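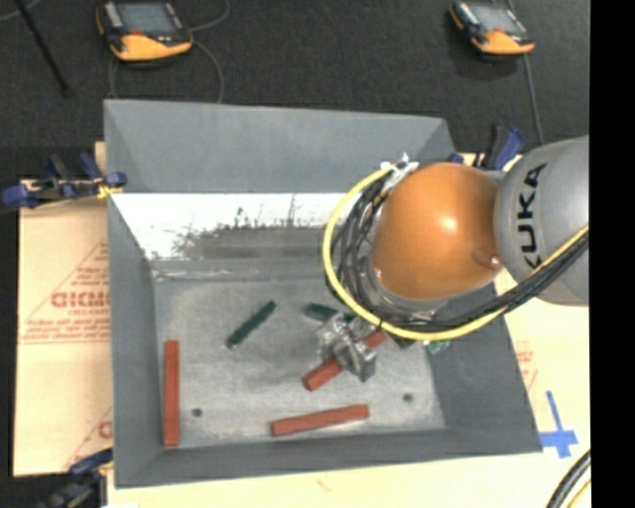
Exporting layers from Oltirum for the workshop

Tips for people who draw in Oltirum and cut on the shop machine. Written by Anca Zamfir, last changed Apr 6, 2024.

1. Export several layers together

Open the Layer list on the left side. Hold Ctrl and click every layer that you want to send. Then right-click on one of them and choose Export Selected. If you click with the left button by mistake, the selection is lost and you must start again.

2. Make the folder before you start

Oltirum offers always the last folder it used. In a shared workshop this is usually the folder of another person. I make a new folder with the job number, for example 3406, and put all files of the job inside it.

3. Check the units

The export window has a small box for units. It must show mm. A drawing exported in inches opens much too small, and on a shelf bracket you may not notice until the first piece is cut. Set the scale to 100 percent also, even when the box looks gray.

4. Keep names short

The Zupan cutter shows only the first 15 letters of a file name. "Drawer front left upper" and "Drawer front left lower" look the same on its screen. Write the part that is different at the beginning:

Upper left drawer front
Lower left drawer front

5. Hide the notes layer

Dimensions and notes are exported as lines if the layer is visible. Click the eye next to Notes so that it is closed. Guides do not need this, they are never exported.

6. Open one file again

After the export, open one of the files in the Trisuletti viewer and measure one side that you know. I take the longest one.

7. When a layer is missing

Look if the layer is locked. In the version we have since June, locked layers are skipped and there is no message. Unlock it, export only this layer to the same folder, and answer No when the program asks to replace the other files.

Old drawings from Feltham must be saved once in the new format before the export menu works.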